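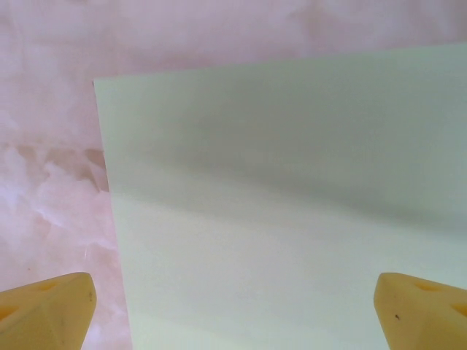
## Maternal thyroid screening and infant hearing: what the Dutmont review adds

A systematic review by Ľudovít Šťastný and colleagues at the Reisinger group pooled cohort studies on low maternal thyroid hormone in early pregnancy and hearing results in the child. The question is an old one. The inner ear depends on thyroid hormone during development, and severe untreated deficiency is a known cause of hearing loss. Whether mild deficiency matters has been harder to settle.

The authors screened 188 abstracts and kept 40 papers for full reading. Most were dropped at that stage for one of two reasons: thyroid function was measured only after delivery, or hearing was reported by parents and never tested. Studies that relied on newborn screening alone were kept but analyzed separately.

Mild deficiency was defined as a raised TSH with a normal free T4, using the reference range of each local laboratory. This choice makes the pooled estimate harder to read. Ranges differ between assays, and several of the older cohorts used ranges drawn from adults who were not pregnant.
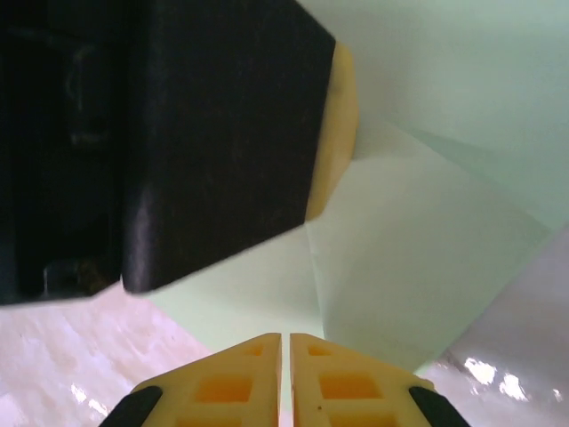 ## Results in short

No clear association was found between mild deficiency and a failed newborn hearing screen. The confidence interval was wide and included both a small benefit and a moderate harm. In the studies with formal audiometry at school age, children of affected mothers had slightly higher thresholds at the upper frequencies. The difference was below the level normally treated as hearing loss.

The result depended heavily on the Skevero cohort, which contributed almost 3000 mother and child pairs. With that cohort removed, the school-age finding was no longer statistically significant. The authors report this in the main text, and it should be quoted whenever the pooled figure is quoted.

Iodine status was available in only 3 of the cohorts. Low iodine can affect mother and child through separate routes, so a study without this measure cannot tell whether the mother's hormone level or the shared diet is responsible. Ear infections in early childhood were also recorded unevenly.
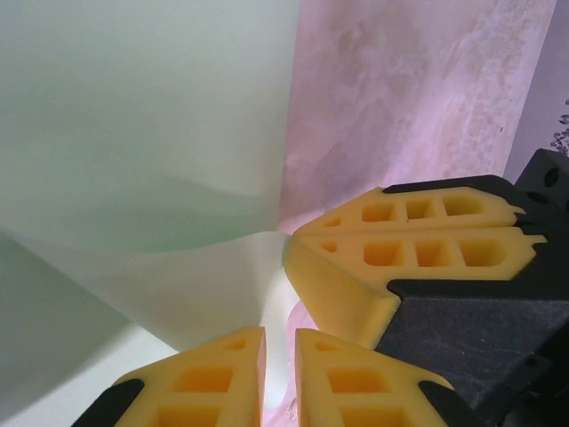

*Review notes, Mumau Bulletin, Jun 18, 2019*

## Reading the estimate

Three points should be kept apart. The review does not test treatment. It does not cover overt hypothyroidism, for which the case for treatment rests on other evidence. It also says little about timing, as most blood samples were taken once, late in the first trimester, and later changes in dose or hormone level were not followed.

The protocol was registered in March, before data extraction began. One outcome, speech discrimination in noise, was listed in the protocol but not reported. The authors state that too few studies measured it in a comparable way.
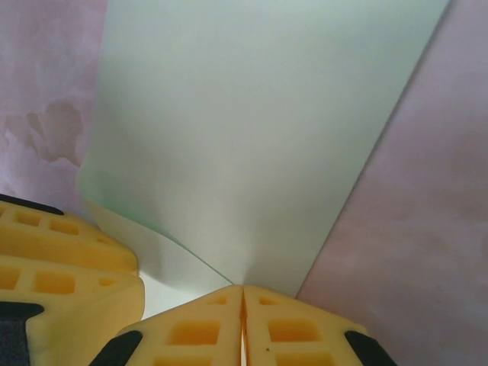 **Does this review support adding thyroid testing to routine prenatal bloods?**

The review was not designed to answer that. It found a small, unstable association with one hearing measure and included no data on whether finding and treating mild deficiency changes the child's hearing. A decision on routine testing would need trial results, with audiometry as a planned outcome and iodine measured at entry.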